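What the pillow taught us about waiting

24/08/2022
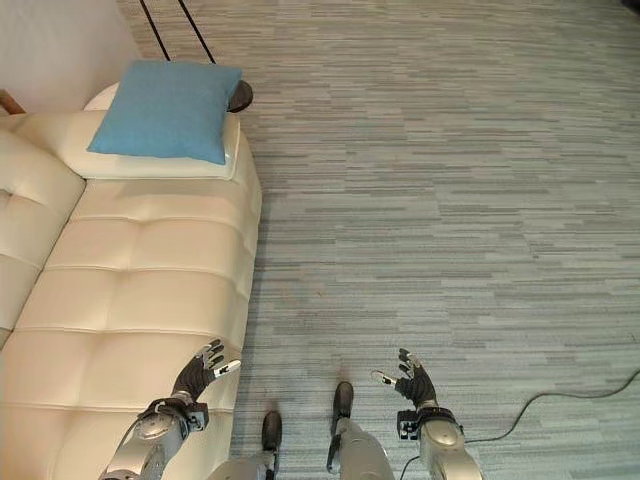

I promised a few of you that I would write up the pillow experiments once we had something worth saying, and then I went quiet for most of the summer, which I'm sorry about. We do have something now. It's a small result, and I'm fonder of it than its size deserves, so get yourself a cup of coffee because I intend to go on for a bit.

For anyone new, I work in a little group that teaches a humanoid to do household chores by having a person do them first through the robot's own body. The operator wears a headset and a pair of gloves, sees what the head camera sees, and moves the arms and hands. We record all of it and train a policy to copy the operator. We've called our system Hartley since the very first version (it was the name of the street I lived on at the time, and it stuck).

The task this time was to walk along a sofa, get to a pillow at the other end, and straighten it up against the armrest. That's it. If you have kids you have done this job nine thousand times without once thinking about it. From where the robot begins, the pillow is far out of reach of both hands, so it has to do some walking before it can do any tidying, and the whole trouble lives in the place where the walking turns into the tidying.

Our old policy treated everything as one long motion. It looked at the camera view, predicted a short stretch of movement for legs, arms and fingers together, carried it out, and looked again. On a table, where the robot stands still, this works nicely. On the sofa task it did something that made us laugh for a day and then drove us up the wall for weeks. It reached too early. The robot would be a good two steps short, and out would go the arms, fingers spread, closing on thin air somewhere over the seat. Sometimes it would shuffle forward with its arms already out, like somebody looking for the bathroom in the dark, and the balance controller would get unhappy with all that weight up front and stop the run.

I had a theory, and I was very attached to it. I was sure it was depth. A light-colored pillow on a light-colored sofa against a white wall, seen from a head that is tipped down to watch the feet – of course the network couldn't judge the distance! I spent the better part of two weeks on this. I changed the augmentation, I fed in a depth channel, I tried a second crop of the image that was zoomed in on the far end. The reaching got a touch tidier and happened exactly as early as before.

It was Nelly Cáceres who got us out of the hole. Nelly runs most of our teleoperation sessions, and she has a patience for watching old recordings that I completely lack. She came over to my desk one afternoon and asked whether I had ever looked at what her own hands were doing while she walked the robot. I had not. I had looked at plenty of plots, but I hadn't sat down and watched.

So we watched. And there it was, in run after run. The operators start lifting the hands well before they arrive. People do that. You reach for a door handle while you're still a step away, and your body works out the timing for you. Nelly does it, I do it, and the two students who joined us in the spring do it even more than we do. The lifting starts at a different point each time too, depending on who is driving and how tired they are. The policy had learned our habit faithfully, except that it had learned the average of a lot of different habits, and the average fell in a place that was no good for anyone.

What we changed

We gave the policy one extra thing to predict. Along with the movement, it now puts out a single number that stands for how ready it thinks it is to touch something. We call it the hold signal. When it's low, the arm commands are blended toward a relaxed carrying posture and the legs get most of the say. When it's high, the legs settle and the arms are let go to do their work. In between you get a mixture, so there's no hard switch and no lurch.

The part I like best is where the training labels come from. I had braced myself for a lot of hand labeling, and nobody in the group was going to thank me for that. Nelly suggested working backward. Every good demonstration has a moment of first contact, and the wrist and finger readings give that away without anyone having to mark it. So you start at the contact, go back through the recording until the feet last moved, and call that the point where holding ought to end. Everything earlier is walking, whatever the hands happened to be up to. The whole labeling script is shorter than this post, which probably says more about the post.

Then we retrained on the same demonstrations. We didn't collect anything new, and I want to be clear about that because it's the thing people have asked me first.

What happened

We ran 20 trials with the old policy and 20 with the new one, in our mock living room at the Brusham lab, moving the pillow and the starting spot a little between runs and using the same list of placements for both. The old policy finished the job 3 times. The new one finished 15. I should say what I mean by finished: pillow upright or close to it, touching the armrest, robot still on its feet.

Of the 5 that failed, 2 were falls that weren't really falls (the safety stop caught a foot pressing into the base of the sofa), and the other 3 were plain bad grasps, where the robot walked up beautifully, waited beautifully, and then pinched a corner and let it slip. I was delighted by those three. They were the right kind of wrong. For the first time the hands were failing at being hands, and we can work on that.

Some cautions before anyone gets carried away. It's one room and one sofa, and 20 trials is a small number however you slice it. We haven't tried it with anything that moves, and I suspect the hold signal will be too stubborn there – if somebody is handing you a pillow you really do want to start reaching early. It also assumes that walking and touching come one after the other. Plenty of chores don't work that way. Pushing a laundry cart is the one I keep thinking about, and I have no good answer for it yet.

I also went back and checked whether my poor depth channel was helping at all once the timing was fixed. It wasn't, as far as I could tell, so out it went. Two weeks of my life! I kept the branch, for sentimental reasons.

Next we want to try the same trick on the shelf task from the Ferkska project, where the robot has to crouch before it reaches, and see whether "crouching then reaching" can use the same signal as "walking then reaching" or needs one of its own. Nelly thinks the same one will do. I think it needs its own, though given how this summer went, you may want to put your money on Nelly.

The folks at Zillevum have asked if they can have the labeling script for their own recordings, and the answer is yes, as soon as I've cleaned out the comments I wrote late at night. If you'd like it too, leave a note under this post and I'll send it to everybody at once.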